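Packaging Materials, Unit 6: Closures and Seal Integrity

1. Scope
These notes cover screw closures on rigid containers: torque, liner choice and leak testing. Films and pouches are treated in Unit 7. Read the Thiele chapter on thread profiles first.
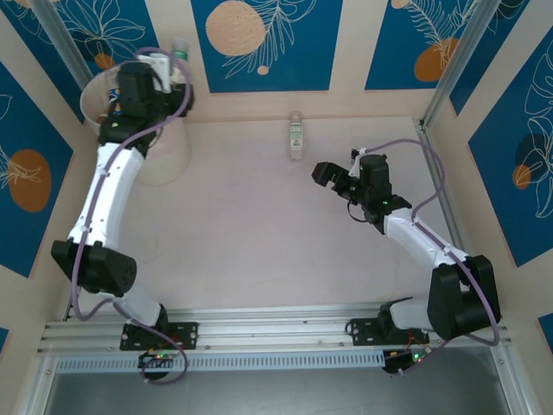 Roswitha Gruber
Lecturer, Packaging Materials, Clustcombe

2. Application and removal torque
Application torque is set at the capper. Removal torque is measured after a stated rest period and is normally lower, as the liner relaxes and the plastic creeps. Record both. A removal value with no rest time attached can't be compared with anything.

The January trial used 3,956 closures from one mold. The 68 rejects were sorted by cavity number before any torque reading was taken.

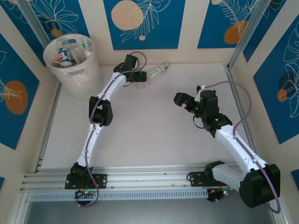
Fig. 2. Wall panels with white leaf line drawings.

3. Liners
Foam liners recover well from uneven rims but pass more oxygen than foil-faced ones. Induction seals need a clean, flat land area. Linerless caps depend on a molded plug or fin, so bottle neck tolerance becomes the limiting dimension.
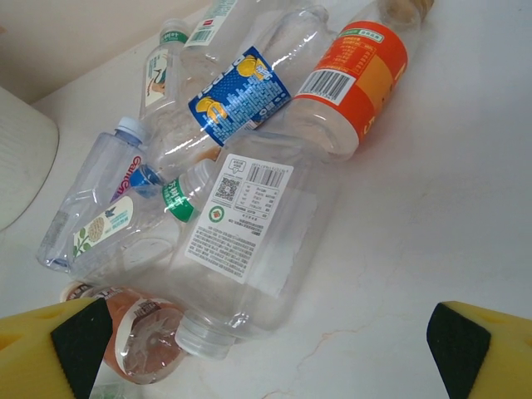
Why does removal torque drop during hot storage?
Heat speeds up creep in the cap threads and the liner, which lowers the clamping force on the rim.

4. Leak testing
Vacuum test: submerge the closed container, draw down, hold, and watch for a steady stream of bubbles. Isolated bubbles from trapped air under the skirt are disregarded. Run 10 containers per cavity.

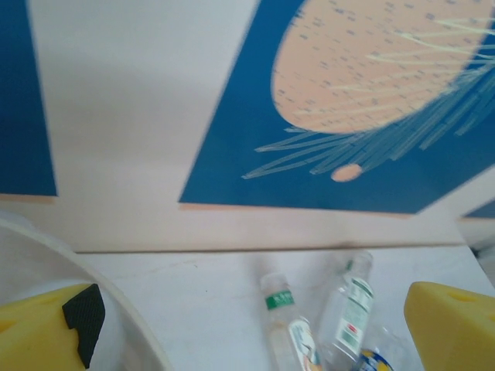

5. Lab report
Plot removal torque against rest time, one curve per liner. Knut Wegener marks the reports out of 75. Units go on every axis.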